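Stop counting dropped mugs as bad luck

A fault that appears in simulation gets treated as less serious than one that appears on the floor. I think the practice is wrong, and the Totik regrasp fault in May is my argument.

Totik is the pick-and-place controller we run at Mumstead. Before a new policy goes to the cell, it is run through simulated tabletop episodes, mostly household objects on wood surfaces. In the May batch there were 1104 episodes. The summary line said the policy passed. It also listed 9 episodes as "object lost, cause unclassified," and the release went ahead on the pass rate.

Kirsty Te Moana replayed all nine on Wednesday night. In every one the gripper had taken a mug by its wall, one finger inside and one outside, and the controller had declared the grasp complete when the finger gap stopped changing. It did not check force. A stalled finger and a closed finger produce the same reading if position is the only thing you look at. When the inner finger caught on the rim on the way in, the gap stopped changing, the flag went true, and the arm lifted at full speed with almost no contact.

On the real cell this happened 3 times before anyone connected it to the batch. The third mug left the gripper during the transfer move and broke against the guard. The guard did its job. The door interlock was closed, and the injury count is zero. I would still class it as a safety event, and the site report does not.

The usual defense, which Gaetano Lo Presti put to me from the Messina office, is that contact physics in simulation is unreliable, so unexplained losses have to be discounted or no release would ever ship. I accept the first half. Friction on a thin rim is poorly modeled. But the fault was in the completion logic, and the logic is the same code in both places. A bad friction value cannot make a controller skip a force check.

My proposal is modest. Any episode with an unclassified loss blocks release until a person has replayed it. The fix itself was a force threshold and a 700 millisecond hold before the lift. Andon, which handles our line alerts, should receive the grasp flag and the force value as separate signals, so that a disagreement between them stops the arm.

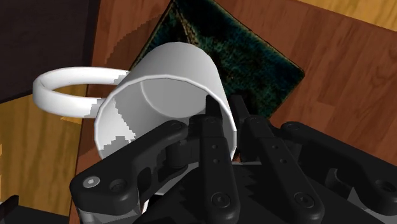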